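Vormachen statt programmieren

Madhu Tyagi leitet bei Brundo die Gruppe, die Robotern Handgriffe beibringt. Programmiert wird dort wenig. Die meiste Zeit verbringen die Mitarbeiter damit, Aufgaben mit zwei Greifern in den Händen vorzuführen, den Kopf über der Arbeitsfläche. »Wer einmal versucht hat, das Aufhängen eines Bilderrahmens in Code zu fassen, macht es danach lieber vor«, sagt Tyagi.

Angefangen hat die Gruppe mit Fernsteuerung. Eine Person saß am Pult, der Arm stand im Nebenraum, das Bild kam über einen Monitor. Das ging, war aber langsam. »Man spürt den Gegenstand nicht. Man schließt die Finger und wartet, was auf dem Schirm passiert.« Für eine Aufnahme von wenigen Sekunden brauchten Ungeübte oft mehrere Minuten.
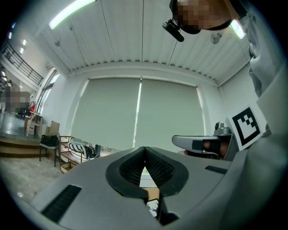
Mit den Handgreifern habe sich das geändert, erzählt sie. Die Leute bewegten sich von Anfang an schneller, manche zu schnell. Shih-chieh Ko, der die Neuen einweist, lässt deshalb jede Aufgabe zuerst 5 Mal ohne Aufzeichnung üben. Ihm geht es vor allem um die Handgelenke. »Ein Mensch verdreht sie, ohne es zu merken. Der Arm hat seine Anschläge, und dann ist die Aufnahme für uns wertlos.«

Für das Projekt Mirgate sind bisher 3174 Vorführungen zusammengekommen, 1420 davon wurden nach der Durchsicht behalten. Tyagi findet das Verhältnis nicht schlecht. Aussortiert wird, was ruckelt, was zu früh abbricht oder wo die Finger aus dem Blick der Kamera geraten. Fehlgriffe, die jemand sauber korrigiert, bleiben drin – daraus lerne das System, wie man weitermacht.

Bevorzugt werden flache, leichte Dinge, die sich schlecht fassen lassen. Ein Rahmen, der plan aufliegt, muss erst an einer Kante angehoben werden, bevor die zweite Hand nachfassen kann. Ko nennt das die unangenehmste Übung im Programm. 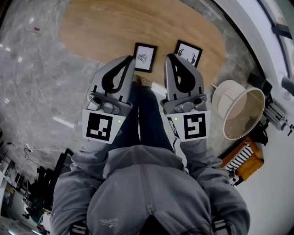
Wie lange kann jemand am Stück vorführen?

»Bei uns sind es 22 Minuten, dann wird gewechselt«, sagt Tyagi. »Danach werden die Bewegungen ungenau, und die Schultern melden sich auch.«

Die Fernsteuerung hat die Gruppe nicht aufgegeben. Sie wird noch gebraucht, wenn das gelernte Verhalten am echten Arm hängen bleibt und jemand eingreifen muss. Im Juli soll ein zweiter Arbeitsplatz dafür dazukommen.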